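Projects / Salero / tools / README

Search this project Type to search Go

# Salero

Salero is the perception and planning layer that sits on top of the Quiroga arm controller. It takes frames from one fixed camera, proposes grasps for footwear, and hands a short list of waypoints to the controller. It does not close the control loop itself.

## Status

Works with Quiroga 4 and later. Tested on one bench only. The Trolero simulator is supported for planning, but its contact model is too stiff for soft straps – don't tune grip force there.

## Install

Clone the repo, create a clean environment, and run `make deps`. The build needs 20 GB of disk, most of it for the segmentation weights. Copy `config/bench.sample.yaml` to `config/bench.yaml` and set the camera pose before the first start.

## Running

`salero plan --object slide --color pink --dry-run`

Dry run prints the waypoints and stops. Without the flag, the plan goes to the controller queue. Planning takes some 34 ms per candidate on our machine. Candidates scoring under `min_score` are dropped without a log line unless `--verbose` is set.

## Pairs

Shoes are segmented one at a time and matched afterward by color and sole outline. Low camera angles cause most of the bad matches, as the front shoe can hide part of the one behind it.

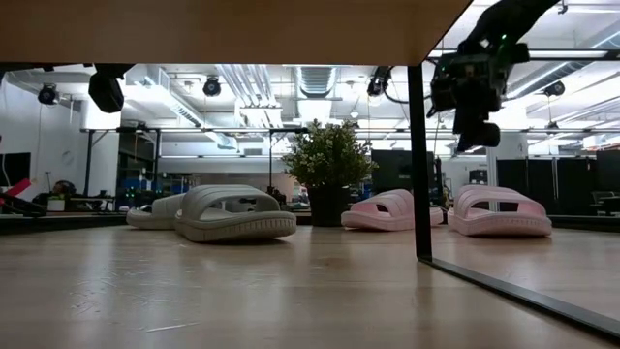
When two masks touch, the matcher waits for a second frame before it commits. Set `pair_wait: 0` to turn this off. Strap cutouts are treated as holes in the mask and are never used as grasp points.

## Known issues

- Issue 19: overhead lights in the background sometimes pass the blob filter. Crop with `roi_top`.
- Left and right are not told apart.
- Turkia export writes the old field names.

We use cookies to remember your settings. Accept Decline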